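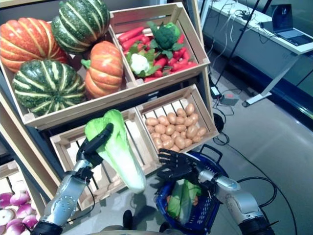 I started making Prandley crates for my own records, after the third flat-pack cube gave way under a box of sixties singles. They're the same idea as a greengrocer's display: you tip them back a touch, like the wooden ones on the shelf there with the pumpkins and stripy green squashes in, and you can see what you've got without hauling everything out. Mine are cut for vinyl, though, so the fronts are lower and you can flick through sleeves with one hand (the other one's usually holding tea).

There are 2 sizes. The Keltora takes 60 LPs in ordinary sleeves, fewer if you're a box set person. The Proltis is the little one for 7-inch singles and holds over 40 in card sleeves - I keep my Merseybeat B-sides in it and it lives next to the deck.

Both come sanded but not oiled. Do try your sleeves in one before you oil it, and let it dry properly afterwards or you'll mark the covers! Felt feet are in the bag with the dividers.

The Keltora is £37 plus postage, and I'll do a price for the pair if you drop me a line. I've run out of the Proltis for now, next lot in September. If you're coming to the record fair on 10th June I'll have a few Keltoras on the table, no postage to pay and I can carry one to your car.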